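Brarnham Oral History Project
Progress report to the Skekska Fund, second period

We said in the application that the second period would be "mainly transcription". It has been. Anyone who enjoyed the incident-packed first report, with the flood and the misdelivered filing cabinets, should lower their expectations now.

Where we are against the plan

The target was 50 interviews recorded by the end of April. All of them are done, including the two former bus conductors who would only agree to be interviewed together and then disagreed about everything, including which of them had been on the number nine the night it went into the duck pond. Both accounts are in the archive. We have not attempted a ruling.

Transcription stands at 2,508 pages, double spaced. The software we budgeted for was sold to us as being at ease with regional speech. It is at ease with a region, though not ours. In its hands the Odville Road became "the oddly broad", the Co-op became "the cope", and a retired midwife's moving account of the winter she walked to a farm through snow became an account of walking to a firm through Snow, whom the software took to be a person. Everything is therefore being checked by ear, and the checking takes longer than typing it from scratch did in the pilot. We have cancelled the renewal and moved what was left of that line to paid typing hours, as agreed with your office by email.

Consent forms are complete for all but three speakers. Two of these are a matter of catching people at home. The third has read the form closely, corrected its grammar and asked for a clean copy before signing.
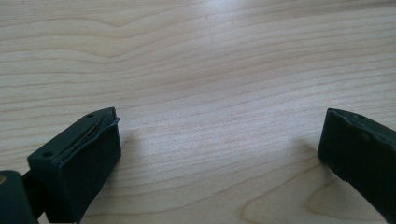

The listening evenings were meant to start in the autumn and started late. The library's heating failed, and then the library's replacement heating failed, in a different way and more loudly. We held the first one in the Methodist hall instead, on a Friday, against a darts final, and still filled the room. The clip about the closing of the button factory was played twice by request. Questions at the end were mostly statements.

Money

Spending is under budget by £810. I would like to present this as good management. Most of it is the travel line, which assumed that speakers would be scattered across the county, when a surprising share of them turned out to live on two streets and could be visited on foot. We ask permission to carry the sum forward to the booklet, where the quote from Kazmi Print has gone up again. The quote is for 400 copies, stapled. Perfect binding was discussed and priced, and then discussed no further.

What has not gone well

School involvement is behind. The plan had Year 9 pupils carrying out interviews themselves, and in practice the timetable allowed one session, in which they interviewed each other about lunch. These recordings are lively but fall outside the period covered by the project (1945 to 1980). The school has offered us a full afternoon next term and we have taken it.

The website is also behind. It exists, and it can be searched, provided you search for the word "market". Other words are being added. The developer expects the full index to be working before the next report, and I have written that sentence down so that you can remind me of it.

The map of old shop fronts, promised as an extra, has grown. People keep sending corrections, and then corrections to the corrections. The ironmonger's has now been on both sides of the High Street and spent a week on the corner. We propose to close the map to changes at the end of the summer and print it with a margin wide enough to write in.

Next period

Finish the checking. Collect the three outstanding forms. Hold up to four more listening evenings, heating permitting. Agree the booklet text with the speakers quoted in it, and deposit the first full set of recordings with the county record office, who have asked for them in a file format we do not currently own.

A spending table and the speaker list are attached separately. The table adds up this time.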